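About Preslow

Preslow records demonstrations for companies that want their robots to handle soft goods. A client sends us a task and the objects that go with it. Our operators perform the task by hand or by remote control, many times over, and we deliver the recordings with notes on each one. The client's own engineers do the training.

We started as a two-person shop. Noemí Orozco had spent years running a sample room for a maker of home textiles, and Rutilio Robles had been repairing and setting up arms for small packaging plants. They met over a job that involved picking up bath mats, which went badly. Most of the trouble came down to the examples the system had been given: too few of them, all done the same way, by one person on one afternoon. Preslow was set up to do that part of the work properly.

What we record

We work with things that bend, sag or change shape when you touch them. Towels, pouches, stuffed toys, padded baskets, pet beds, slippers and fabric storage bins make up most of our shelves. We do take jobs with boxes and bottles when they are part of a larger task, such as packing a bottle into a cloth bag, but a client who only needs rigid parts will usually be better served elsewhere and we say so on the first call.

Typical requests are short. Pick up the basket by its rim and set it down facing the other way. Press the middle flat. Find the loop and hang it on a hook. Put three small items inside without tipping it. Each of these takes a person a few seconds, and each of them can be done in several reasonable ways. We try to record all the ways a client can use, and leave out the ones their hardware could never copy.

By hand and by remote control

Hand demonstrations are the faster kind. The operator sits or stands at the table wearing a head-mounted camera and does the task with bare hands or with a pair of hand-held grippers. They suit early work, when a client is still deciding what the task should be and wants a lot of variety in a short time.

For remote control, the operator moves a pair of small leader arms and the larger arms at the table follow. It is slower and takes more practice. New operators spend their first 2 weeks on it without recording anything for a client. The results are closer to what the robot will have to do, including the limits of its reach and grip, so most projects end with a block of this kind.

Some clients ask for both. Our project for Getik, a supplier of pet products, ran to 1,922 accepted demonstrations, of which 544 were done by remote control and the rest by hand. Getik's engineers wanted padded items above all, where the wall gives under the fingers and the rim never sits quite the same twice.

How a table is set

Every task starts from a written layout that says which object goes on the table, which area it may sit in and which way any tag, loop or seam should point. The operator places the object, steps back and checks it against the layout before starting. Between demonstrations the position is changed by a little or by a lot, depending on the plan.

We use plain, pale tabletops for first rounds and bring in patterned cloths and other objects later. Labels and ribbons stay on unless the client asks for them to be removed. A robot working in a store room or a home will meet them anyway, and a trailing tab changes how an object slides and where a finger can catch. The orange basket is a simple starting layout: one soft object near the middle, with its ribbon tab running out toward the front of the table.
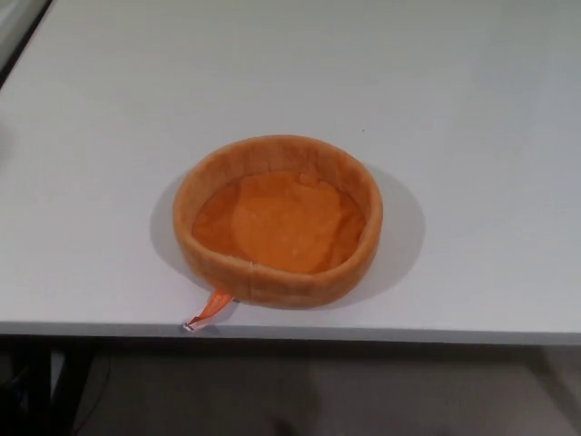 Checking the recordings

A second person watches every demonstration before it counts. They look for hesitation, hands blocking the camera, a wrong starting layout, or a task that ended early. Failed tries are kept in a separate folder and labeled by the kind of failure – several clients now ask for these as well. We do not trim or speed up recordings. If an operator pauses to think, the whole demonstration is done again.

Notes are kept in Gaker, a logging tool Rutilio wrote in our first year and still maintains. It stores the layout, the operator's number, the method used and the checker's remarks. Clients receive all of it in plain files that do not need our software to open.

The people

Our operators are employees, paid by the hour and never by the demonstration. Many came from sewing, laundry or kitchen work and are good at noticing what their hands are doing. Shifts at the remote stations are limited to half a day, with the other half spent on checking or on layouts. Noemí runs training and scheduling. Rutilio looks after the arms and the cameras.

Where we are

Our workshop is on the ground floor of the Cuautle building, with 2,000 square feet of floor space, a loading door and a small room where clients can watch a session. Visits are by arrangement, mornings preferred. The workshop closes for maintenance each June, when the arms are taken apart and serviced.

Working with us

Send us a short description of the task and, if you can, two or three of the objects. We will record a small trial set at a fixed price and return it with our comments on the layout and the method. Objects are sent back at the end of a project or held on our shelves for a later round, as you prefer.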